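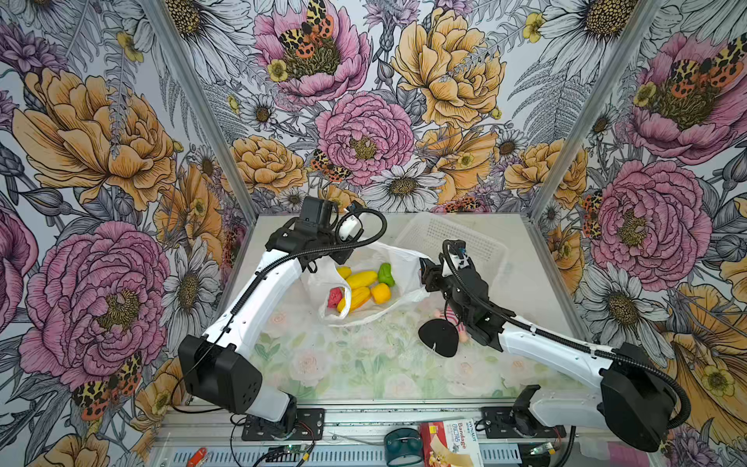 Produce and Thin Plastic Bags: Frequently Asked Questions

The Limano store packs loose produce in thin white bags, and most questions to the service desk concern how long it should stay in them. The bag is meant for carrying. Moisture given off by the contents collects on the inner surface and speeds up softening. A mixed bag, with a green pepper-shaped item lying against several yellow ones and a perforated basket standing behind it, should be sorted on the day of purchase. Move the contents to the basket or to the refrigerator drawer, depending on the type.

Can I leave everything in the bag overnight?
Yes, if the bag is open and the room is cool. Do not knot the handles. A bag left closed for 39 hours in our storage test had visible condensation over most of its surface.

Which items go in the refrigerator?
Peppers and leafy vegetables. Unripe tomatoes, bananas and whole winter squash stay out. Mangoes go in once they are ripe.

Why a perforated basket?
Air reaches the produce from the sides as well as the top. The Tavora basket can be rinsed under the tap and dries without wiping. Do not line it with paper; this blocks the holes.

How much can one bag hold?
The small bag is rated for 8 pounds. Long or pointed items should lie flat along the bottom, with rounded items next to them. Stems puncture the film more often than weight does.

Should I wash produce before storing it?
No. Wash it before use. If it has already been washed, dry it fully first.

Can the bags be reused?
For dry goods or as bin liners. Turn the bag inside out and shake it before folding. Do not reuse a bag that has held meat.

How many bags are in a roll?
Small rolls have 321 bags. The Athumani catering roll has 1000 and does not fit the counter dispenser.

Are the bags accepted for recycling?
At the Prorkmont drop-off point only, clean and empty. They are not accepted in curbside bins. The winter collection schedule is posted in December.

Last updated May 7, 2021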